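Section 4. First task with the Selell hand-held grippers: ball into a clear container

This section replaces pages 12 to 18 of the Jisness booklet. The booklet runs to 49 pages and spends most of them on what the kit could do for you someday. Keep it for the parts list and the cable chart, which are correct. Where the booklet and this guide disagree, try ours first, then check it on your own bench. We've been wrong before (see the note on clamps in Section 2).

The Jisness website says a new user can record "training-ready" runs in minutes. Plan on an afternoon. The recording part is quick. Getting two grippers, a head camera and a pile of cables to behave at the same time is slow, and the booklet treats it as a footnote.

Before you start

You should have finished Section 3, with both grippers paired and both finger cameras showing a live view. If the view from either one freezes when you bend your wrist, go back and reseat that cable. It won't fix itself later.

You'll need:

Both Selell grippers, with the standard black finger blocks
The head camera
A pale, flat work surface at least 70 cm wide
One tennis ball
One clear container with an open top, wide enough for the ball and a finger block on each side of it

The optional Flastmont surface mat is sold as "required for reliable tracking." We ran the task with it and without it and couldn't tell the recordings apart. Buy one if you have a dark or heavily patterned bench. Otherwise put the money toward spare finger blocks.

4.1 Setting up the table

1. Clear the work surface. Anything you leave on it will be in every run you record.

2. Put the container on your left, far enough in that you can reach over it without leaning. The ball goes to the right of it.

3. Route each cable back along your forearm or down off the near side of the table. Leave slack at the wrist.

4. Stand where you plan to work and swing both arms through the full reach, grippers in hand. If a cable pulls tight or drags across the surface, go back to step 3.

Caution: Keep your feet clear of cables on the floor. The supplied clips don't hold on carpet, whatever the packaging says. Tape is better.

4.2 Checking the cameras

1. Start a preview in the Kaijage app. Ignore the quality score in the corner. It gave us high marks for a view of a sleeve.

2. Look at the head camera view. Both grippers, the ball and the container should all be in it when you look down at the table in your normal posture. If you have to tuck your chin to get them in, tilt the camera instead.

3. Look at each finger camera view. You should see both finger blocks with a gap between them. The blocks won't look the same size. The booklet calls this a fault and tells you to send the unit back. Ours looked like that from the first day and recorded fine.

4. Wipe the finger blocks. Matte black shows dust very well.

Note: Clear plastic throws glare into the finger cameras. Move your lamp before you touch the exposure setting. The app's "glare repair" option made our recordings softer and left the glare where it was.

4.3 Recording a run

1. Hold the right gripper above the table with the fingers open. Start recording.

2. Bring the gripper down toward the ball until the ball is between the blocks. Go slower than feels natural.

3. Close the fingers until the blocks press on the ball from both sides. Stop there. Extra squeeze does nothing for the grip and makes your hand tired by the tenth run.

4. Lift the ball straight up. Pause before you travel sideways.

5. Carry the ball over the rim and lower it inside. Don't drop it from above. The advertised "drop-tolerant" mode only means the app won't stop recording when you do.

6. Open the fingers all the way, then raise the gripper. If you raise it with the fingers half open, the ball can come back up with you.

7. Stop recording and give the run a name you'll recognize next week.

Keep the left gripper in view through the whole run, even when it has nothing to do. You can use it to steady a soft container, but keep the finger tips off the plastic film. They're pointed enough to worry about.

To reset, take the ball out and set it back down somewhere slightly different. A ball that starts on the same spot every time gives you many copies of one recording.

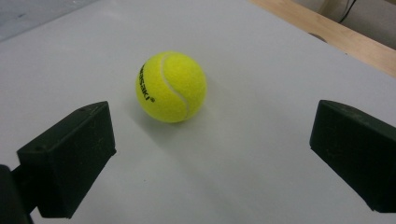
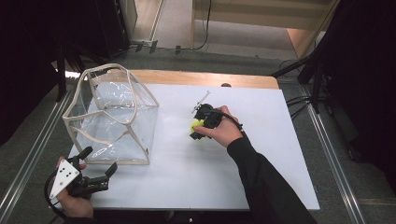
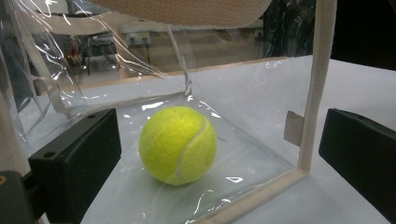
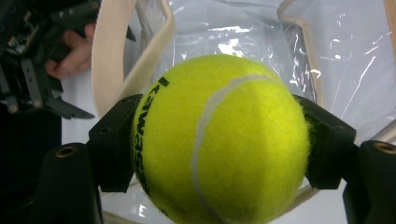 Ball task with the Selell grippers. Finger camera views, except the second, which is from head height.

4.4 If something goes wrong

The ball rolls away as the fingers close. One block is touching first. Center the gripper over the ball before closing.

The app reports "grip lost" while the ball is plainly held. Known problem, and the March update didn't cure it. Watch the video and keep the run if the video is good.

The app reports a good run and the ball is on the floor. Same advice, other way around.

Tracking jumps when you reach into the container. Check that your sleeve or other arm isn't covering a marker plate. If it isn't, slow down over the rim.

A finger block feels loose. Stop and tighten it. Don't finish the set first, as we did.

4.5 How many runs

Jisness suggests nine. That's enough to find out whether your cables are too short and not enough for much else. The Kaijage help pages say 300 for this task, with no explanation of where the number comes from. We'd record a small batch, watch all of it from beginning to end, fix what's wrong, and only then settle in for a long session.

Delete failed runs by hand. Automatic cleanup is switched on by default and removed several of our good ones. The switch is under Storage, on the second screen.

Continue to Section 5 for two-handed tasks.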